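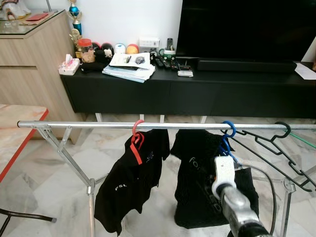
Can I give food that has gone past its best before date to a food bank?
Some food banks will take it and some will not, so ring first. Food past its use by date should never be given. Best before is about quality, use by is about safety.

Sorting your cupboards for a food bank collection

These notes were put together by Hermine Hauser for the Sterndale food collection. Most of them work just as well for keeping your own shelves in order.

Before you start

Clear a table and work through one shelf at a time. Wipe each shelf with warm water and a drop of washing-up liquid, and let it dry fully before anything goes back. Have a pen and a roll of masking tape to hand.

Checking tins

Run a thumb along the seams and both ends. A small dent in the side of a tin is fine. A dent on the seam or rim is not, and nor is any bulging, leaking or deep rust. Put those straight in the bin — do not open them to check. Tins with no label can't be handed on, as there is no way to tell what allergens are in them.

Checking packets

Rice, pasta and cereal must be in sealed packaging. If the inner bag is open, keep it at home in a jar with a tight lid. Look in the corners of flour bags for webbing or small holes. Weevils spread quickly, so if you find any, check everything on that shelf and the one below. 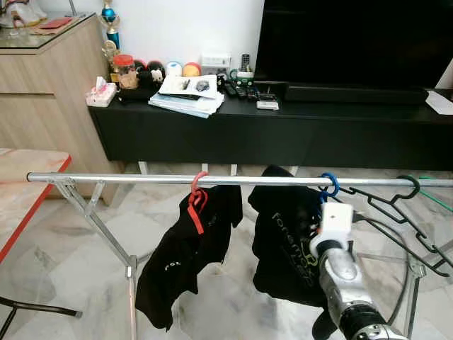 Hangers on the drying rail

Writing the date on

Write the month and year on tape in large figures and stick it to the front of the packet. Do not cover the ingredients list. Yu-na Woo, who does the sorting at Plevby, asks for the same thing on boxes: earliest date inside, written on the short side.

Packing the box

Heavy tins at the bottom, jars upright in the middle with newspaper between them, packets on top. No box should hold more than 13 standard tins. Keep soap, washing powder and other cleaning things in a separate bag, because tea and cereal pick up the smell.

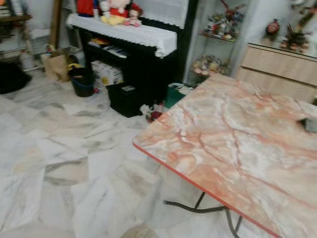 What is always short

Tinned fruit, UHT milk, cooking oil in small bottles, and coffee in 300 g jars or smaller. Baked beans are usually well stocked until February.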